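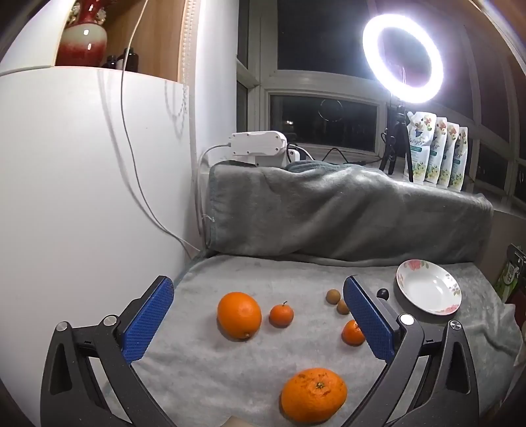 How often does the break room at Flurnisent need a walk-through?
Every Monday before the first coffee, and again whenever somebody reports a smell.

BREAK ROOM CHECKLIST, BUILDING 3
Last completed: March

Fridge temperature at 36 degrees or a hair above: OK
Comment: The dial goes up to 7. Please stop turning it to 7. The lettuce has suffered enough.

Food labeled and dated: FAIL
Comment: "Mine" is a label only in the loosest sense. Three tubs went out.

Fruit whole, no mold, no fruit flies: OK
Comment: Oranges keep fine on the table for a week. Bananas do not, whatever Accounts believes.

Microwave door seal clean and tight: OK
Comment: Seal good. Ceiling of the microwave is mostly soup.

Kettle and toaster cords: FAIL
Comment: Toaster cord nicked near the plug. Tagged out, put in the Adamczyk cabinet. Found back on the counter at 10:15, tag removed, toast in it. Now in my office.

Extinguisher charged, pin in, path clear: OK
Comment: Path clear once I moved the Brilora water jugs - again.

Outlet by sink trips on test button: OK
Comment: Tripped first time. Reset.

First aid kit stocked: PART
Comment: 283 alcohol wipes, no bandages. Order is in with Testley.

Floor dry, mats flat: OK
Comment: One corner curls. Taped it down, will look again Monday.

Open items: toaster cord, bandages, mat corner.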